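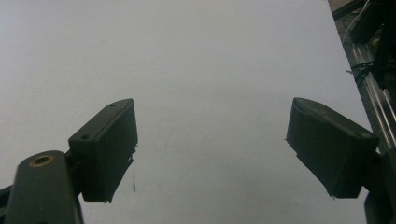
Ticket: Hand-held gripper drops thin parts, jaw does not report closed
Project: Rolluso
Opened by: Darius Grigaitė
Assigned to: Sarmīte Hunt
Opened: 2024-01-15
Priority: High
Status: Closed, with one follow-up

Description of the problem

The hand-held gripper from Hovland bench does not hold thin parts anymore. With thick parts it is still good. When I squeeze the trigger with nothing between the fingers, the pads come together, but the software says the jaw is still open by a small amount, and the recording gets the flag "grip uncertain". We lost 98 recordings this way before I noticed the flag, and I am sorry for that.

Expected: the width goes to zero when the pads touch.
Result: the width stops before zero, and the value is not the same each time.

What I tried before opening the ticket:
Restarted the Skuden logger. No change.
Changed the USB cable. No change.
Did the zero calibration again with the fingers closed. The first few grips were correct, then the error came back.

Comment, Sarmīte Hunt

Thank you for the clear report. Because the calibration holds for a few grips and then is lost, I do not think it is the encoder. Please look at the inner faces of both pads and tell me if they are smooth. Please also check if the screws in the finger arms are tight. Do not use the tool on parts until we know more.

Comment, Darius Grigaitė

I opened the fingers fully and looked with a lamp. The inner edge of the left pad is ragged, with small pieces of material sticking out and a burr at the lower corner. There is also a thin dark thread near the lower part of this pad. I cannot say if it is a fiber or print filament. The right pad is better, but its edge is a little rough and has one small nub near the middle.

The screws on the right side are tight. On the left side I could turn one of them by hand, less than a quarter of a turn.

Comment, Sarmīte Hunt

Then we have probably two causes together. The rough edges touch first and keep the pads apart, and the loose screw lets the left pad lean differently each time. This would explain why the value changes.

Please do it in this order:
Unplug the tool.
Remove the thread with tweezers. Do not pull it if it is attached to the pad, cut it.
Take off both pads and cut the burr with a sharp knife, away from your hand.
Sand the edges with 300 grit paper, then wipe them with a dry cloth.
Put the pads back and tighten the screws by hand tool only. The brass insert in the plastic arm can turn if you use too much force.
Calibrate again and make 30 empty grips.

Comment, Darius Grigaitė

Done. The thread was attached at one end, so I cut it. The burr came off easily. After sanding I made the 30 empty grips and the width went to zero in all except two. In these two I think I released the trigger too early, but I write it here so that it is known.

I repeated the test with the thin cards from the Cerkton box. No card fell.

One question: how long can we use the pads before we change them? This pair has roughly 3000 grips according to the logger.

Comment, Sarmīte Hunt

We have no limit written down. I would not trust one number for all pads, as it depends on the print. Please check the edges at the start of every shift with your finger, with the tool unplugged. If you feel something sharp, do not record.

I ordered a new pair and will ask for the inner edges to be rounded a little in the drawing. The old pair can stay on until it arrives.

About the lost recordings: the images are still usable, only the width is wrong. Please do not delete them. Move them to the folder "width_bad" and keep the flag.

Comment, Darius Grigaitė

Moved. I also changed the logger settings so that it stops and beeps after three uncertain grips in a row.

Resolution: pads cleaned and sanded, left finger screw tightened, width calibrated again.
Follow-up: fit the new pads and repeat the empty grip test. Owner: Darius Grigaitė.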